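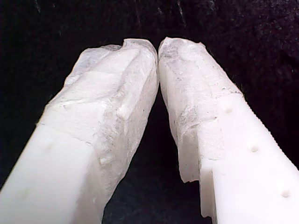

Re: [olton-stores] Tape residue on drawer fronts

Archives > olton-stores > 2022 > Tape residue on drawer fronts

Print this message | E-mail this message

From: Angus Tuhiwai
To: olton-stores
Date: 30 Jul 2022

Pushpa Malhotra wrote:
> We are relabelling the spares drawers at Fakico and the old tape labels
> are coming off in two layers. The backing lifts and the adhesive stays
> on the enamel. Almost 400 drawers, most last labelled when the shelving
> went in. Is there a solvent that won't dull the paint, and what should
> go on in its place? Ashok wants to use the same tape again.

Pushpa,

What you describe is ordinary ageing of a rubber-based adhesive. The plasticiser migrates, the tack drops at the backing, and the bond to the enamel outlasts the bond to the paper. Heat speeds it up. If the drawers on the north wall are worse than the rest, check whether that wall gets afternoon sun.

Removal, in the order I would try it:

1. Warm the label with a hair dryer on low and pull at a shallow angle, slowly. If the adhesive comes with it, stop there.
2. White spirit on a cotton pad, two minutes' contact, then a plastic scraper held flat.
3. Citrus cleaner for what is left. It leaves an oily film of its own, so wash with warm water and a drop of detergent.

Don't use acetone on stoved enamel of unknown age. We lost the colour off one drawer front that way. Test on the underside of a drawer lip before you do anything in view.

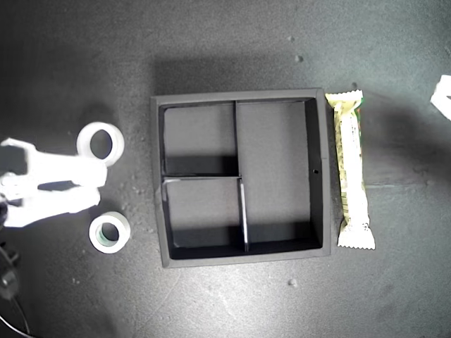 As to what goes on next, I'd separate the two jobs the tape has been doing. A permanent location code doesn't need to be removable and should be an engraved or printed plate in a holder. The contents label changes, and for that an acrylic adhesive on a paper backing is adequate. Acrylic has lower initial tack than rubber and people complain it doesn't stick. Leave it 24 hours before judging it, and apply it to a surface that has been degreased and dried.

Cloth-backed tape is a poor choice for labels. The edge frays, it picks up dirt, and ink bleeds along the weave. It does conform well to curved or uneven surfaces, so keep it for tool handles and bundling.
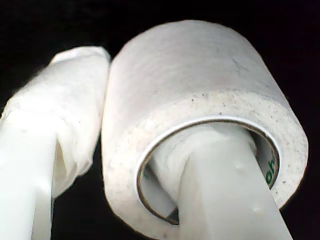
White adhesive tape on the roll. Matte surface, slightly fibrous look.

On stock: buy what you'll use in a year. We were holding far too much at Mishra and the oldest rolls had gone soft at the edges. Stand them on end, out of the light, and write the date of receipt inside the core. Rolls stacked flat under load will telescope.

Vivek Sachdeva posted a relabelling procedure to this list in December. It covers the cross-reference sheet, which you'll want before the first old label comes off. His numbering stops at 639 and will need extending if you also do the cabinets.

Can you say what the tape was, if a part number survives on any of the cores?

Angus

Print this message | E-mail this message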